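About Us

Hi, and thanks for stopping by! I'm Tadeo Villalba, and I run Nadari, a small office-tidying company that started with me, a borrowed van and one very long key ring. We look after small workplaces all over the Kavanagh district – studios, practice rooms, one-desk offices, the sort of places the big cleaning firms don't really want on their books.

I got into this by accident. I was working the front desk at Hovico and I was the person who couldn't walk past a full wastebasket. After a while people in the other suites started asking if I'd do theirs too (for money!), and by the next April I had 12 regular rooms and had to pick a job. I picked the wastebaskets.

Most of what we do is small stuff. Cups left on desks, snack wrappers, baskets that need emptying, scraps on the floor that everybody has been stepping over. We take the basket to the mess instead of carrying the mess across the room, and we do desks first and floors last, always. 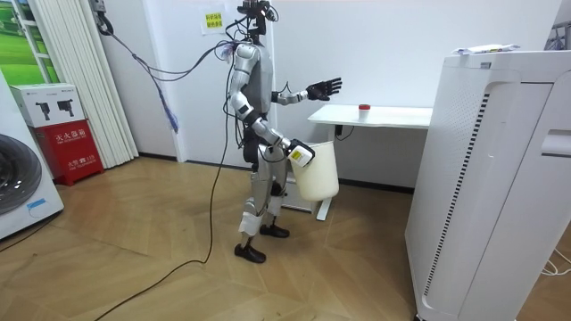 Does somebody check before a cup gets tossed, Marisela wanted to know, as her last cleaners threw out a perfectly good one with her tea still in it. Yes, we check! If it has a lid on, we pick it up and feel whether it's full, and if we can't tell whose it is, it stays on the desk.

We have a soft spot for wood floors, herringbone ones most of all. They show every crumb and I love them anyway. We go over them by hand for the little bits, then sweep along the planks, then do a dry mop. Cords stay where you left them unless you've told us otherwise. I learned that one at Brikeck, my second client ever, where I coiled up everything in sight and got a phone call at 7 the next morning.
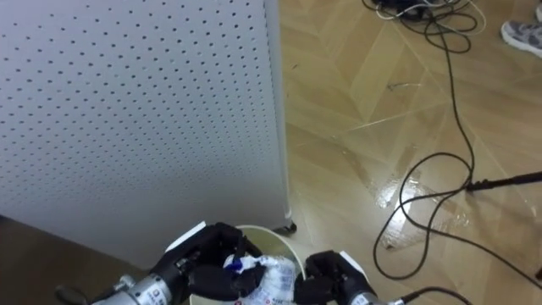 Please don't forget behind the things on wheels, wrote one reader of our newsletter, that's where all of ours ends up. So true, and we roll them out on every visit now. The record so far is 18 pen caps from behind one cabinet.

The other spot people forget is the top of whatever is standing in the corner. Printers, air purifiers, filing cabinets – if it's flat and waist high, somebody is going to park a wrapper on it.

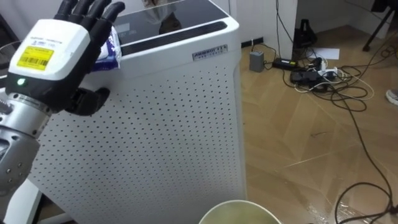 We clear those tops on every visit and wipe them with a dry cloth, and we go over the vents with a soft brush so the dust doesn't build up in the little holes. It takes a couple of minutes and it's included in the regular price.

These days there are seven of us and we look after 32 rooms. If you'd like us to come see yours, send a note through the contact page and tell me what kind of floor you have. I'll write back myself, usually the same evening.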